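仿真单元 夹爪视角老是偏，求看 手眼标定还是别的
版块：机器人 / 仿真与调试

楼主 灰杯子
2019年8月发的，版主要是觉得放错版块帮挪一下，谢了

情况说一下，着急写得乱，见谅。
我们组接了个厨房单元的活，甲方是Ternumero那边，真机还没到，先在仿真里把单元搭起来。单臂，末端两指夹爪，两个视角，一个挂腕上，一个架在旁边。任务就是取杯子、放到台面指定位置，来回跑。
上周开始不对劲。放下去的位置一直往一边偏，固定方向，不是随机的那种。换杯子也偏。跑17轮，没一轮落在框里。
已经试过的：
夹爪零位重设，没用
摩擦系数调大，没用
重启（别笑），没用
腕部视角的外参重新导过一遍，好像好一点？又好像没有
控制器用的Prinine的那套，版本不是最新，不敢升。
有没有人遇到过。急，下礼拜要给人看。

2楼 老螺丝
先别动摩擦。固定方向偏就跟摩擦没关系，你调它干嘛。
基座坐标系和台面坐标系之间那个变换，谁写的？手填的还是导出来的？

3楼 楼主 灰杯子
手填的……Dean Sugden走之前填的，文件里只有一行注释，写着“ok”。

4楼 老螺丝
ok 哈哈哈哈
那就从这查起。

5楼 branch_26
不同意楼上。固定偏也可能是TCP没设对。夹爪坐标原点在法兰上还是在指尖，这两个差出去，末端姿态一固定，偏的方向自然也固定。我去年在Flellitz的夹爪上栽过一模一样的。
楼主腕部视角是歪的吗？上图啊，光打字谁看得出来

6楼 楼主 灰杯子
上图。两张都是仿真渲染的，同一套单元 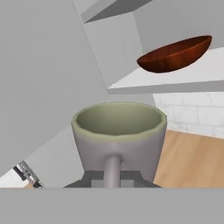
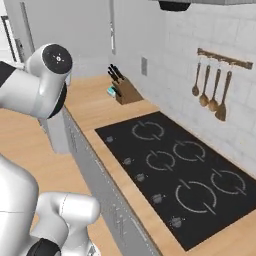
说回标定。外参文件我刚又翻了一遍，腕部那个的旋转是四元数，顺序写的wxyz，可是Prinine的文档里我记得是xyzw？要真是顺序反了，画面应该歪得没法看才对，不是现在这种程度。现在腕部视角里架子的横边全是斜的，墙跟地板的交线也斜，我一直以为是手腕本来就转了个角度，没当回事。旁边那个视角我拿来对台面，灶台左边那排旋钮间距挺匀的，正好能当参照，打算挑头尾两颗量一下坐标，跟模型里的对。还有个事，臂的基座我挪过一次，为了给柜门让地方，挪完台面变换有没有跟着改……不记得了。

7楼 老螺丝
最后那句才是重点吧！！
挪过基座你不早说

8楼 branch_26
挪基座嫌疑是大，但我还是站TCP。你看第一张，杯柄那块，夹爪是奔着柄去的，不是抱杯身。夹在柄上，杯身中心离TCP就有一截距离，你放置目标写的是杯子中心还是TCP？要是拿TCP当杯子中心去放，百分百偏，方向还固定。

9楼 楼主 灰杯子
……放置目标写的TCP。
等下我去看代码

10楼 三号工位
路过说一句，四元数顺序别放过。歪得不离谱不代表没错，要是姿态接近某几个特殊角，顺序错了画面照样像那么回事。我们以前拿错的顺序跑了26天，演示都做完了才发现，丢人。
建议：把臂开到一个已知姿态，腕部视角里找一条竖直边，手算一遍。十分钟的事。

11楼 老螺丝
同意10楼，手算。别信画面“好像好一点”这种。

12楼 branch_26
@老螺丝 那你还说先查基座，基座要是错，抓就该先抓不准。他放偏，抓没说偏啊。

13楼 老螺丝
抓是视觉给的位姿，闭环的，基座错了它能补回来。放是开环写死的坐标，补不了。你自己想想。

14楼 branch_26
前提是视觉抓取走的是腕部坐标。他走的哪个？楼主没说。

15楼 楼主 灰杯子
走腕部。旁边那个只看，不进控制。
所以13楼说得通。但8楼也说得通，头大

16楼 Glenys Hulme
插一嘴，我在Parsons做单元维护，真机的。你们俩吵的两个错可以同时存在，偏移叠在一起，改掉一个还是偏，然后人就以为没改对又改回去，我见过太多次了。
顺序按这个来：
基座变换，导出一份，跟模型里实际位置逐个数对
TCP，绕指尖点转，看指尖动不动，动就是没设对
抓取点到杯子中心的偏移，单独写一个变换，不要揉进TCP里
最后才动外参
每步改完存一份，文件名带上改了啥。别覆盖。
还有那个写着ok的注释，删了吧。

17楼 楼主 灰杯子
收到，照这个来。今晚弄

18楼 三号工位
文件名别叫final

19楼 楼主 灰杯子
已经有一个叫final2的了

20楼 楼主 灰杯子
回来更新。
基座：确实没跟着改。七月份挪的，变换还是老的。改了，偏的少了一半多，没完全好。
TCP：绕指尖转，指尖不动，这个是对的。@branch_26 不好意思
抓取偏移：以前压根没有这个变换。加上了，Glenys说的单独写。现在落在框里了，偶尔压线。

21楼 branch_26
TCP没错我认，但我8楼说的不就是抓取偏移吗，算半对

22楼 老螺丝
基座占大头，记我的
压线那个查外参，四元数你到底算了没

23楼 楼主 灰杯子
还没算……文档翻到了，抓取模块读的是xyzw，导出脚本写的是wxyz，可是中间有个转换函数，看着是转过一遍的，但我怀疑转了两遍。那就又回到原来的顺序了，晕。

24楼 三号工位
那你画面怎么没炸

25楼 楼主 灰杯子
渲染走的另一条路，不经过那个函数。所以画面没法当证据，得直接看数。打印出来了，明天对。

26楼 老螺丝
转两遍这个我信，转换函数谁都爱自己再包一层。搜一下调用的地方，全搜，别只看一个文件。
还有位置，换个杯子再跑一组。你那个偏移是按这个杯子写死的吧，柄长不一样又得偏。

27楼 楼主 灰杯子
是写死的，先这样给人看，看完再改成从模型里读。

28楼 Glenys Hulme
写死可以，写死要在文件头上注明是哪个杯子，柄朝哪边。不然下一个接手的又只看到一行ok。
基座位置也记一下，挪之前挪之后各一份。真机来了以后地脚一松就会动，到时候你得有个数去比。我们那边是每次停机维护完都重新对一遍台面，两个固定点，对不上不许开自动。

29楼 楼主 灰杯子
记了。两个固定点这个我也加到启动检查里，仿真里先跑着，对不上直接报错退出。
旋钮那两颗我就当固定点用了，有意见的说

30楼 branch_26
有意见。真机现场旋钮是会被人拧的，有的还能拔下来。仿真里随便你，到现场换成台面上打的定位孔。

31楼 楼主 灰杯子
行，听你的，写进待办了。先去搜转换函数的调用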